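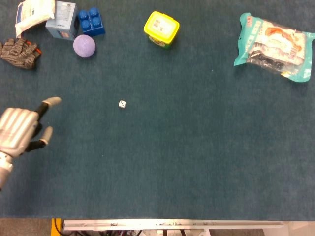
Felt-covered tabletop with small items, seen from above.

Mutalmont Residents' Association
Minutes of the ordinary meeting, August 2021

Present: Despina Zamfir (chair), Darius Pascu, Ionuț Gavrilă, Cornel Furtună
Apologies: Sebastian Nedelcu
Minutes: D. Pascu

1. Previous minutes
Approved with one correction. Under item 4, "north stairwell" should read "south stairwell."

2. Water pressure, upper floors
C. Furtună reported low pressure on floors 6 and 7 between 7 and 9 a.m. Lanow inspected the booster pump and found the check valve worn. The quote covers the valve and two gaskets. Labor is charged separately. Quote accepted. The supply to both floors will be shut off for 4 hours on the day of the work, and notices are to go up 2 days ahead.

3. Bicycle storage
I. Gavrilă presented the revised layout for the basement room. Wall hooks give 30 places. The floor rack in the earlier plan gave fewer and blocked access to the electrical cabinet. D. Zamfir asked whether the block wall would carry the load. Gavrilă to get the anchor rating in writing from Skoryk before any order is placed. Tagging of abandoned bicycles to go ahead in the meantime.

4. Entry system
Two handsets are still dead after the June repair. Kidari attributes the fault to the riser cable and does not consider it covered by the repair warranty. D. Pascu disagreed and will send them the original work order. Deferred.

5. Roof drains
Cleared on the east side. The west drain still holds water after heavy rain. Furtună to check the slope of the membrane and report.

6. Other business
Request from S. Nedelcu, received by email, to move the recycling bins away from the ground-floor windows. Agreed in principle, location to be settled on site.

Actions
Furtună: confirm valve date with Lanow; west drain.
Gavrilă: anchor rating; bicycle tags.
Pascu: work order to Kidari; shutoff notices.
Zamfir: bin location with Nedelcu.

Meeting closed at 8:30 p.m.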